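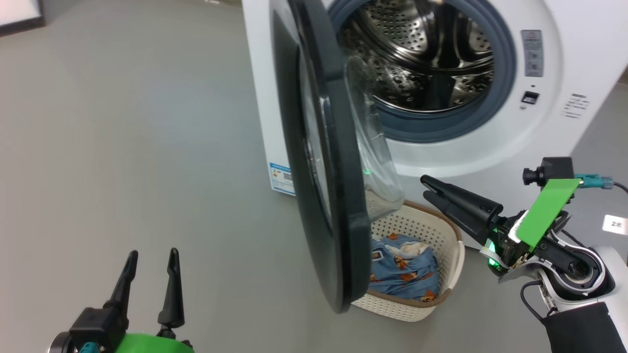
Leave the washer door open between loads? Need opinions before I drill anything

Posted in: Laundry and Utility Rooms

sudsy_mcgee
15 Nov 2022
We moved in June and inherited a front loader, white, no idea how old. The previous owners left a note on it saying ALWAYS LEAVE DOOR OPEN. Fine, except our laundry room is a hallway with ambitions. With the door all the way open I have to turn sideways to get to the dryer, and the basket ends up living on the floor under the door, where I kick it.

My brother-in-law says the open door thing is a myth and that all you need is a cleaning tablet once a month. The store guy in Dristton says leave it open and also buy a Sokwood stand for it, which I notice he sells.

Does anyone have a reason for this that isn't "my mother did it"?

grout_expectations
Leave it open. The rubber gasket has a fold in it and water sits in the fold. Stick a finger in there after a wash and you'll have your reason.

tallpaul_80
I've had mine shut for 9 years. No smell. I wash hot, I use powder, I don't use softener. People blame the door when they should be blaming the gallon of softener they pour in.

grout_expectations
You've had yours shut for 9 years, so how would you know what it smells like? You get used to it. Ask a guest.

tallpaul_80
I have asked guests. Weird conversation, but I've had it.

lint_condition
Both of you are half right as usual. Open vs shut matters less than wiping the gasket. I pull the lip back, run an old towel around the whole circle, do the glass, done. Then the door stays open a hand's width. It doesn't need to be flung all the way back like the fridge in a cartoon. Also take a flashlight to the bottom of the fold. I found a bra wire, a hair tie and what used to be a receipt.

sudsy_mcgee
OK I did the finger test. I regret it. There was gray stuff.

I'm still not convinced the door is the cure though. The gray stuff got there with the door open, didn't it? The previous owners had that note up and presumably obeyed their own note.

lint_condition
Open door doesn't remove gunk, it just lets the thing dry. You have to wipe the gunk. Two separate jobs.

maytime_again
Please don't buy the Sokwood stand. I did. It raises the machine, costs more than a decent vacuum and now my machine walks during spin. Put the money toward detergent you measure properly.

shelfish_reasons
Disagree, I have the same stand and mine hasn't moved. Is your floor level? Ours is poured and smooth, and we checked it with a level before anything went on it. If the floor is off, the stand will just make it worse.

maytime_again
It was level enough for the washer without a stand for 8 years, so you tell me.

porchlight
About the basket, since that's the part I care about. Quit parking it in front of the machine. I know everyone does it, you open the door and drag the stuff straight down. But then the basket sits there all week because it's "in its place" and you're stepping over it with your arms full. I put a hook on the wall and hang mine by the handle. One of those plastic woven-look ones, weighs nothing. A Palomino wall hook holds it fine, into a stud please.

sudsy_mcgee
That's the drilling I mentioned. I'm renting, so I have to ask first. Would an adhesive one hold?

porchlight
Empty, probably. Full, no. And you will hang it full one day.

tallpaul_80
Adhesive hooks in a laundry room. Good luck with that. Humidity gets them all in the end.

lint_condition
Mine's been up two years. You have to clean the wall with alcohol first and then leave it alone overnight, which people won't do.

tallpaul_80
Overnight, 100 percent of people won't do that, agreed.

grout_expectations
Whatever you do with the basket, check the drum before you shut the door or walk off. Spin it by hand and look behind the paddles. I have rewashed the same sock four times because it was stuck up at the top where you don't look.

sudsy_mcgee
Current plan: wipe the gasket, door open a hand's width, basket goes on top of the dryer until the landlord answers about the hook. No stand. I'll try Grindard tablets for one month to shut my brother-in-law up, and then do one month with nothing but the towel. If there's no difference I'm telling him so at dinner.

maytime_again
One month of each tells you nothing. The gunk took years.

sudsy_mcgee
Fine, two months – but I'm not sticking my finger in there every week.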